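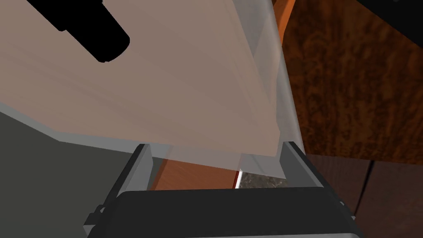
Trillmont wants to clear desks by robot. Ask the staff first

The pitch from Hostuta has not changed much since last May. A two-armed machine tidies offices overnight, and the people who used to do it are "freed for better work." Trillmont, which manages 34 furnished offices, has spent six months preparing to believe it.

So far the work happens in simulation. The software practices in rendered rooms, and the company counts 631 practice runs as experience. Tùng Tăng, who leads the evening crew, counts them as homework.

"Show me a desk with somebody's lunch on it," he says.

The practice rooms do have some clutter. One has a table with a small skull, a pencil and a flat gray tablet or laptop on it, and the gripper holding something like a marker just over the near edge.

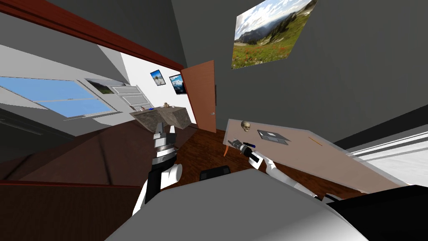
What the crew gets

Six people work evenings. Under the plan, two would become "supervisors," watching screens and stepping in when an arm stalls. Their pay stays the same. The other four have been told nothing in writing.

Doors worry Tăng more than desks. The simulated rooms have them too, with round knobs or levers. 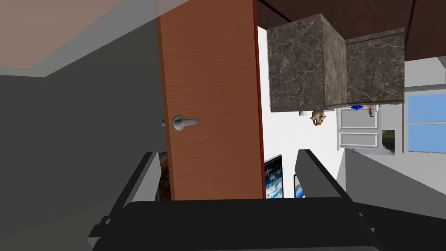
His own building has doors that stick, and one you have to lift by the handle. He has offered to walk Hostuta's engineers through it. They have yet to set a date.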